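Weighing dried beans in a bowl: do I trust the scoop or the scale?
Posted by Gemma Birkett in Kitchen Measuring

I need 600 g of dried red beans per batch. Filling by the scoop, three batches in a row came out different when I checked them on a digital scale. The bowl covers most of the platform. Does that affect the reading?
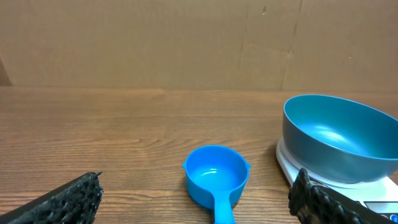
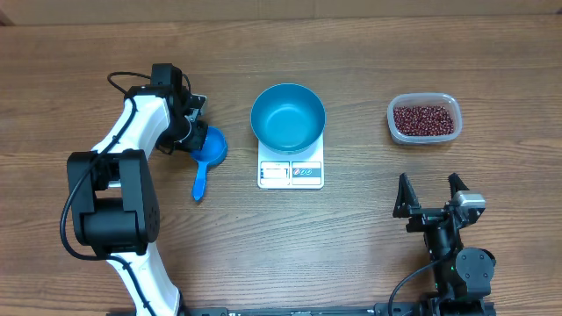 The scale is set to grams. I zero it with the bowl on, then add beans one scoop at a time.

Neville Lightfoot
Trust the scale. A scoop measures volume, and beans pack differently each time. A bowl that size is fine if it is centered and touches only the platform. To check, weigh the same portion 3 times, lifting the bowl off between readings. A spread of 2 g is normal for a kitchen scale.

Barry Naylor
I just use a mug. Never had a problem.

Sawsan Bitar
Agree with Neville. Also check that the scale sits level, and zero it again if it shuts off partway through.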